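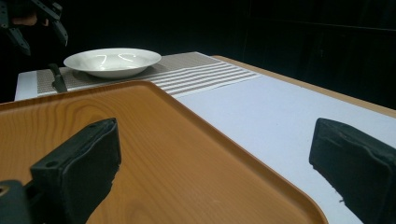 Looking after your Etura hand gripper: questions we get a lot

How often should I check the finger pads?
Every time you pick the tool up, if you can stand it! A quick look at the lower edges is plenty. A little fraying is fine for a good while, but once a pad starts catching on cloth or slipping on a smooth bowl, go ahead and swap it.

Do I have to change both pads together?
Please do. We know it feels wasteful when one still looks good (we've all been tempted), but a new pad against an old one closes crooked, and you'll be chasing it all afternoon.

How tight should the mounting screws be?
Snug, and then stop. Check them again after the first 30 grasps, when new parts have settled in a bit.

What can I clean it with?
A soft cloth and a drop of dish soap in warm water. Keep solvents well away from the pads.

My fingers don't close evenly. Help!
Take the pads off, wipe underneath, and refit them. Crumbs love it under there. If it's still off after 3 tries, write to the Potis service desk and we'll gladly walk you through it.

Where do I order spare pads?
From Potis, part 830, sold in pairs.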